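Visit to the Andport Training Complex

Members of the Skikwood Football Association visited the new training complex at Andport in May, at the invitation of the club. The party of 11 was received at the main entrance by Mafalda Patrício and taken first to the indoor field, where the offensive line was finishing its morning session.

The field is full length and was laid over the winter. Bjartur Hafstein explained the practice schedule, under which quarterbacks and receivers work for 30 minutes before the rest of the squad joins them. Visitors then saw the weight room, the film room and the medical suite. The film room has 2 screens, and coaches may review game and practice footage side by side.

Lunch was served in the players' dining hall. The afternoon was given to the stadium, where the east stand has gained 1067 seats for the coming season. Access to the locker room was not possible on this occasion.

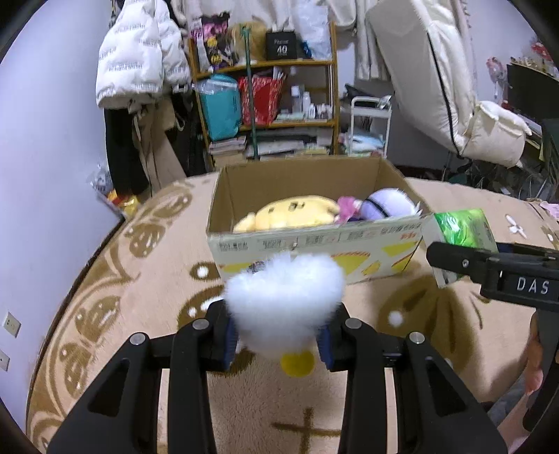 Rohani Hutapea remarked during the closing discussion that the practice schedule left too little time for the backup quarterback, and asked whether high school coaches might attend a session in the fall. The club agreed to consider the request.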